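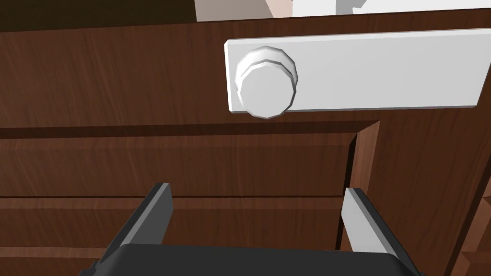
Doors, Knobs and Hinges: Small Fixes That Make a House Feel New

I love a door job. You need a screwdriver, a bit of wax and an hour before dinner, and when you're done the whole hallway feels different. These are the ones I keep coming back to, in no special order.

Wobbly knobs
Grab the knob and wiggle it. If it turns but rattles, look for a tiny set screw on the collar and snug it up with the small hex key (mine lives taped inside the junk drawer, and yes, I've still lost it twice). If there's no set screw, check for screws on the plate behind it. Go a quarter turn at a time and test the knob as you go — too tight and it won't spring back.

The squeak
Everybody reaches for the spray oil first. It works for a week and then collects dust. Try this instead: tap out one hinge pin, wipe it clean with an old sock, rub it all over with a plain white candle and drop it back in. Do the top hinge first and swing the door before you bother with the others. Quite often the top one is your culprit! Leave the other pins in place while you work so the door stays put.

Stripped screw holes
My favorite fix in the whole house! Take out the loose screw, dip 3 wooden toothpicks in wood glue, push them into the hole and snap them off flush. Let it dry overnight, then drive the screw back in by hand. I did every hinge in our old place on Kitum Street this way and they were all still tight when we moved out.

Double doors
Pairs are fussier than singles, and so satisfying when they're right. Stand back and look at the gap down the middle with both doors closed. If it's wider at the top than the bottom, one leaf is sagging, and tightening the top hinge on that side will often pull it up. Work on one leaf only, then look again.

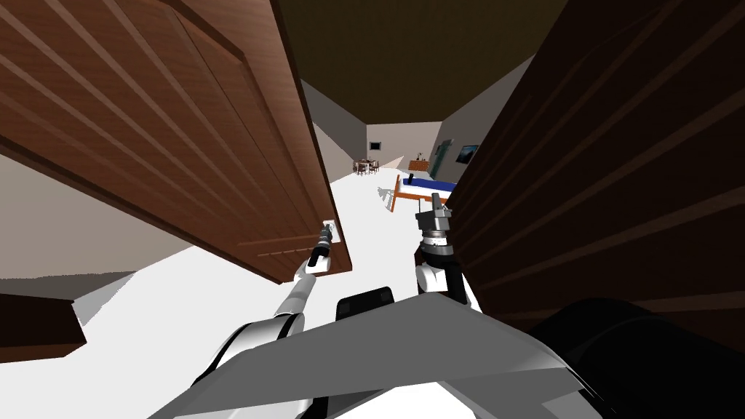
Paneled double doors, both open

Grooves and raised panels catch dust like you wouldn't believe. A dry paintbrush, the two-inch kind, gets into the corners far better than a cloth. Brush from the top down, then go over the flat parts with a barely damp rag and dry them right away. I like Dommont paste wax on stained wood twice a year, in March and again when the heat comes on. Thin coat, wait 12 minutes, buff. For painted doors skip the wax and use a drop of dish soap in warm water.

Sticking in summer
Don't plane anything in July! Wood swells when it's muggy and shrinks again in the fall, and if you shave it now you'll have a draft by Thanksgiving. Slide a sheet of paper around the closed door to find the tight spot, mark it with pencil and rub candle wax there.
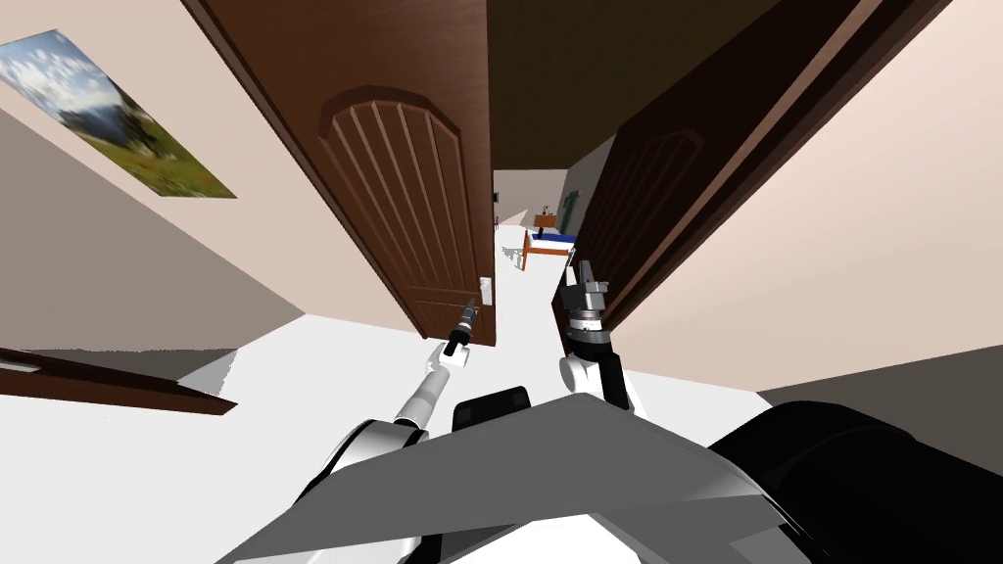
If it's still sticking once the weather dries out, then you can sand that pencil mark lightly. I use 120 grit on a block, 40 strokes, then close the door and try the paper again. Seal the bare wood the same day with whatever finish is on the rest of it.

Doors that drift
Does yours swing open by itself at night? Pull the middle hinge pin, lay it on the concrete step and give it one light tap with a hammer so it has the slightest bend. Back in it goes. The extra friction holds the door wherever you leave it — so simple, and I still get a kick out of it every time.

Next month: drawers, and what to do with the one that always jams on the potato masher.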